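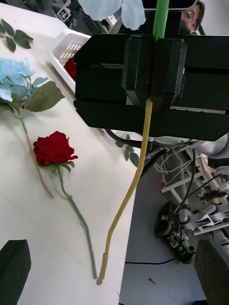 The Flower Club

107 shares | 3 comments

By Elsie Ellwood

I killed a rose with my bare hands the first night I went to the robotics club at Drurncombe College. It was a fake rose, so I didn't feel too terrible, but I pushed it into the foam at a bad angle, the foam crumbled, the stem shot out sideways and I snapped a leaf off catching it. Kedir Shiferaw, who is nineteen and very polite, took it out of my hand and said, "Yeah, the arm does that too."

I'd signed up to write about the competition team because my neighbor's kid wouldn't stop talking about it. I was expecting the kind of thing I remember from TV, you know, little tanks with saw blades. What I got was flower arranging! The regional contest gives every team the same job: take artificial stems off a table and stand them up in a block of florist's foam so they stay there. That's the whole thing. Five stems, one block, no human hands once the clock starts. The rules run to three pages and most of that is about what counts as "standing."

It sounds like nothing, and then you watch for an evening. A hydrangea is a big floppy cloud on top of a skinny stick. The stick isn't straight, either. These stems have a wobble in them, a bend here and a little knob there, and when the gripper closes on one the bottom end might be pointing somewhere quite different from where the top end suggests. So the robot knows where its fingers are (it always knows where its fingers are, Kedir is very firm on this) but the part that has to go into the foam is hanging way down below them, waving off to one side.

"It's like trying to put a key in a lock while holding the key by a shoelace," said Tala Hattar, and then she frowned and said no, it was stiffer than a shoelace, maybe a pipe cleaner, and she and Kedir argued about pipe cleaners for longer than I would have thought possible.

Tala is the one who got them to stop grabbing the stems near the bloom. Back in November they were all doing that, because it's how a person would pick up a rose you wanted to sniff. The trouble is the petals bunch up around the fingers and the camera on the wrist sees nothing but blue fluff. Now they go lower, where the stem is bare, and the bloom sits up above the gripper out of the way. It cost them a week of practice and a fair amount of sulking. Tala told me she went home that Friday and rearranged her mother's entire dining room centerpiece holding everything with two fingers, just to see what her wrist wanted to do.

The other big fight was about touching the table. Stems lie flat, fingers are blocky, and if you come down a hair too far you're scraping. A hair too high and you close on air. I watched the arm close on air I don't know how many times. It does it with such confidence! Down it goes, fingers shut, up it comes, and then it carries its imaginary rose all the way over to the foam and plants it very carefully. The first time, I laughed out loud, and then I noticed I was the only one laughing.

So how do they teach it? Mostly by doing the job themselves, through the robot, over and over. One student drives the arm through the whole pick and place while the computer records, and then they put everything back and go again with the flowers in different spots. Rose on the left, hydrangea on the right, swap them, cross them, tuck one under a sprig of leaves, leave a couple in the white basket. Yvonne Entwistle, the faculty adviser, asked for 200 good recordings before the holidays and they got there with a day to spare. She used to teach machine shop and she still walks the room like somebody might be about to lose a thumb.

I asked her if a contest about fake flowers was, well, a bit silly. She didn't mind the question. She said most of her graduates who go into automation end up handling things that bend, hoses and harnesses and bags of salad, and that she'd take a student who'd spent a winter on stems over one who'd spent it stacking cubes. Then she went off to tell somebody to tie their hair back.

They let me drive on my third visit. I'd like to report a hidden talent. My hands were fine on the big swooping moves, and I got a rose up off the table on the second try and honestly felt like a surgeon. Then came the foam. You have to get the cut end over the block, straighten the stem out as well as you can, and push, and you don't feel anything when you push. I'd never thought about how much of sticking a flower in foam is feel, that little crunch and then the grip. I pushed, the stem bowed out like a fishing rod, and I let go because I panicked. Ashley Kettle, a first-year who had been quiet all evening, said "shorter bites," and showed me: lower a bit, stop, look, lower a bit more. My next one went in. It leaned like a drunk on a porch but by the rules of the contest it was standing, and I have asked Ashley to put that in writing.

The team they're worried about is Penrose, who won last year and have a machine that apparently does the rose in one smooth motion. Kedir has watched the video of it enough times to do an impression. Their own arm is more of a fusser. It hovers, thinks, shuffles over, thinks again. On the last night I was there it took so long over one hydrangea that two people went for chips, and the stem was still hanging over the block when they came back with them.

The contest is in the spring and the public can come in free. Bring a cushion, the bleachers are metal.

Share this story | 3 comments

Contact the magazine | Copyright 2022 | Back to top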